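The Announcement at Nosell

We had been sitting at the gate in Nosell long enough for the coffee to go cold in my hand when the flight attendant came on to tell us, for the second time, that everything with a battery had to be off and put away.
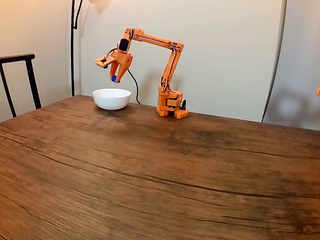 The orange arm and the little white bowl.

Now, I am a person who does what she is told on airplanes. I was raised that way, by a mother who folded her napkin over the tray table and thanked the pilot through a closed door. So I switched off my phone, and then my reading light for good measure, though I suppose the reading light belonged to the airline, and I folded my hands and waited for the little plane to Zarkevov to make up its mind.

The man in row 19, across the aisle from me, had a hearing aid that whistled. It was a thin, sweet sort of whistle, like a kettle two houses away, and he couldn't hear it himself, poor soul. The flight attendant heard it, though. She came down the aisle with her head tilted, looking under seats and asking everybody very kindly whether they had a toy or a game or perhaps a bird.

"It might be mine," said a boy behind me, who had nothing at all in his hands and only wanted to be part of it.

She asked him to turn it off, and he promised he would.

We took off with the whistle still going. Somewhere over the hills past Moschos the lights dipped, the way they do, and I saw every face in the cabin turn and look at somebody else's pockets. A woman up front confessed out loud to a wristwatch. A young fellow in a good suit admitted that his laptop was only asleep (he said it so quietly, as if it were a baby!) and got up to see to it, and was told to sit back down.

And the man in 19 leaned over to me, smiling, and asked what all the fuss was about.

I wrote it on the back of my boarding pass, as gently as I could put it. He read it with his glasses pushed up on his forehead. Then he reached behind his ear, and the whistle stopped, and the whole cabin let out its breath.

He couldn't hear a word after that, so for the 30 minutes we had left I wrote and he talked. He told me about his wife's peach trees in Rodel, and the 400 miles he used to drive every May to see them bloom before she agreed to marry him. I ran out of boarding pass and started on the paper bag from the seat pocket.

When the wheels touched down he switched himself back on, and there it was again, that little kettle. The boy behind me said he was sorry.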